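Flenness publica una guía de buenas prácticas para los ensayos con brazos robóticos de mesa

14 de mayo de 2022

El centro de formación técnica Flenness ha publicado una guía de buenas prácticas para los ensayos con brazos robóticos de pequeño tamaño, los que se montan sobre una mesa y se usan en aulas, talleres y laboratorios con pocos medios. El documento tiene 149 páginas, se puede consultar en la sede de Rulville y será de aplicación obligatoria en las salas del propio centro a partir del próximo curso.

La guía se ocupa sobre todo de una cuestión que hasta ahora cada grupo resolvía a su manera: qué hay que anotar, medir y comprobar antes de dar por válido un ensayo de manipulación. El texto fija un procedimiento común para la calibración de las cámaras, la colocación de las piezas, el registro de los fallos y la parada de los equipos.

«Recibíamos resultados de tres salas distintas y no se podían comparar», explica Hanne Eskola, coordinadora de la redacción. «En una se calibraba cada mañana, en otra cuando alguien se acordaba y en la tercera solo después de mover la mesa. Los porcentajes de acierto venían con decimales, pero no sabíamos qué había detrás».

El trabajo comenzó en enero con la revisión de los cuadernos de ensayo de los cursos anteriores. El equipo de Eskola examinó 421 fichas y encontró que en más de 149 faltaba la fecha de la última calibración o no constaba la posición inicial de las piezas. Esas fichas se conservan en el archivo, pero ya no se utilizarán como referencia para comparar montajes.

El capítulo más extenso es el dedicado a la superficie de trabajo. La guía recomienda tableros con marcadores impresos, de forma que las cámaras puedan situar cada objeto respecto a un patrón conocido. El tablero debe quedar plano y fijado por las cuatro esquinas, sin arrugas ni burbujas, y ha de sustituirse cuando la tinta pierda contraste o aparezcan rozaduras. No se admiten copias hechas en una impresora de oficina si antes no se ha medido con regla el lado de varios cuadros en zonas distintas de la hoja.

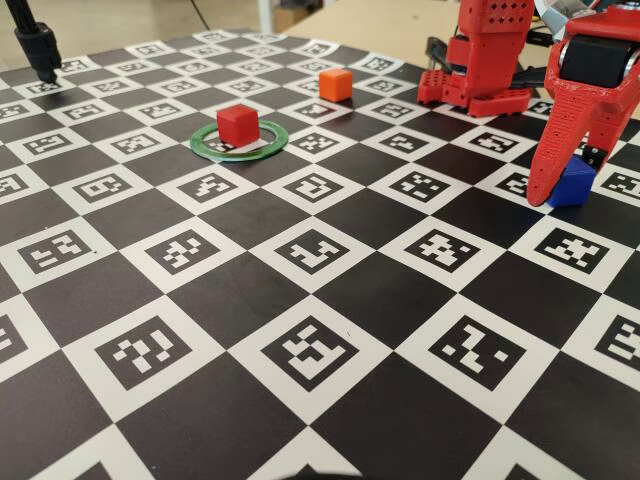 Cubos de colores y un brazo rojo impreso en 3D sobre un tablero de marcadores.

Para las piezas se propone un juego básico de cubos de colores bien diferenciados. La zona de destino debe señalarse con un elemento plano, que no sirva de tope a la pieza ni ayude a centrarla. El texto pide además que se indique por escrito qué se considera un acierto: si basta con que el cubo toque la zona marcada, si tiene que quedar por completo dentro de ella o si se exige también una orientación determinada. Ese criterio debe decidirse antes de la primera repetición y no puede modificarse durante la serie.

Cada serie constará de 14 repeticiones como mínimo. Los intentos interrumpidos por una persona se contarán como fallos, salvo que la interrupción se deba a una causa ajena al equipo, por ejemplo un corte de corriente, en cuyo caso se anotará la causa y se repetirá el intento. Queda excluida la práctica de descartar los primeros intentos como «calentamiento», que según la guía era habitual en varios grupos.

El apartado de seguridad es breve. Los brazos de mesa tienen poca fuerza, señala el documento, pero pueden pillar un dedo, arrastrar un cable o tirar un soporte. Se establece una distancia libre alrededor del brazo mientras esté con tensión, un interruptor de parada al alcance de quien maneja el equipo y la obligación de sujetar los cables de manera que no rocen la superficie de trabajo en ninguna posición del brazo. Los soportes de cámara deben apretarse y marcarse con una línea de pintura que permita ver a simple vista si se han desplazado.

También hay normas para las piezas impresas en 3D. Los dedos y soportes de fabricación propia llevarán un número de versión, y el archivo con el que se imprimieron se guardará junto a los resultados. Si una pieza se cambia por otra de distinta geometría, la serie se cierra y empieza una nueva. Cuando la pieza de recambio es idéntica basta con anotarlo en la ficha y repetir la comprobación de apertura y cierre.

La empresa Kokkonen, que suministra material de taller al centro, participó en la revisión del borrador y planteó objeciones a la frecuencia de las calibraciones. La primera versión exigía hacer una antes de cada serie. El texto definitivo la pide al comienzo de cada jornada y siempre que se haya movido una cámara, el tablero o la base del brazo. Eskola reconoce que el cambio fue discutido. «Con la regla anterior se iba media mañana en calibrar y la gente acababa saltándosela. Preferimos una exigencia menor que se pueda comprobar», afirma.

Para facilitar el registro, el centro ha adaptado Catilis, el programa que ya empleaba para la gestión de las prácticas. La nueva ficha no permite cerrar una serie si faltan la fecha de calibración, la versión de las piezas o el criterio de acierto. Los grupos que trabajen con otro programa podrán entregar la ficha en papel, siempre que contenga los mismos campos y vaya firmada por la persona responsable de la sala.

La guía deja fuera los robots industriales, que tienen su propia normativa, y las plataformas móviles. Tampoco entra en los métodos de control ni en el entrenamiento de los sistemas de visión. Un anexo recoge modelos de ficha ya rellenados y una hoja de comprobación de una sola cara pensada para colgarla junto al puesto.

Flenness admitirá comentarios al texto hasta el inicio del curso. Las observaciones pueden entregarse por escrito en la secretaría de Rulville, con indicación del apartado al que se refieren. La primera revisión de la guía está prevista para el próximo enero.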